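Friday, January 31, 2020

The library in Ludham, and why I keep going back

I've been meaning to write up the Ludham branch library since last July, when I went for an afternoon and ended up staying until they turned the lights off on me. I've been back twice this winter (once in sleet!) and I think I finally know what I like about it, or at least I can make a decent start.

First, the size. It's 3,000 square feet, which for a public library is tiny. My old apartment building had a laundry and bike room that felt bigger. But you walk in through a low porch, low enough that I put a hand up to check, and then the ceiling just takes off over the reading room and there's north light coming down the back wall all day long. It's an old trick, I know. Every first-year student gets told about it. It still works on me every single time and I'm not going to pretend I'm above it.

The office behind it is Vulcombe, and if you've seen their bus shelters or that little clinic with the green doors you'll recognize the handwriting. They love a deep window. In Ludham the sills are deep enough to sit in, and people do sit in them, mostly teenagers with their shoes off. There are 14 of those windows along the street side and I have a favorite, third from the corner, where the radiator runs underneath and you can see the bakery.

What I don't love: the front desk. It's a big curved thing in dark stone and it looks like it wandered over from a hotel. Somebody had leftover budget, is my guess. It also sits right where you want to walk if you're heading for the kids' section, so everyone does this little sideways shuffle around it, stroller people especially. And the bathrooms are down a half flight of stairs with a ramp that doubles back on itself, very long and not very well lit. For a building this new I expected better.

The chairs, though! They're the Tristetti ones with the bent back rail, and I looked up the price when I got home and quietly closed the tab. 658 dollars. Each! I sat in one for two hours with a book about barns and got up without a single creak from my lower back, so maybe that's what the money is for. I did find a used one listed a couple of towns over and I'm trying to be sensible about it. (I'm not being sensible about it. I have measured the corner by the bookcase.)

A reader wrote in after my last post to ask how Ludham compares with the Jacobs Street branch, which got its renovation around the same time. I've only been to Jacobs once, on a Saturday, and it was packed, so take this with some salt. It's louder. The floor is polished concrete and the ceiling is hard too, and every dropped pencil gets a second life. But the stair is gorgeous, wide and shallow with a landing you can linger on, and whoever picked the handrail deserves a raise. It's oak, thick, a little flattened on top so your palm rests on it. Ludham has nothing that good to touch. If I could put the Jacobs handrail in the Ludham building I'd move in.

Next on my list is the old grain exchange, if they ever get the scaffolding down. I'd also like to get back to Ludham in spring when the courtyard is open, because so far I've only seen it through glass with a tarp over the benches. If you've been out there in good weather, tell me whether the trees are doing anything yet.
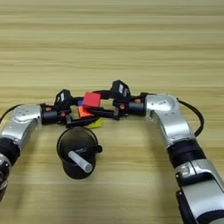
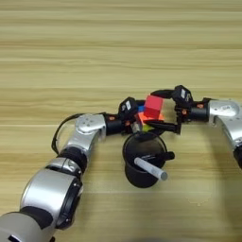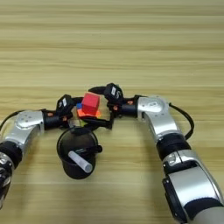
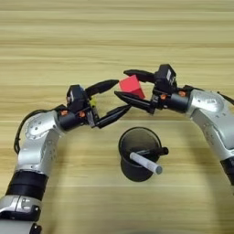 Two arms meeting over a light wooden tabletop.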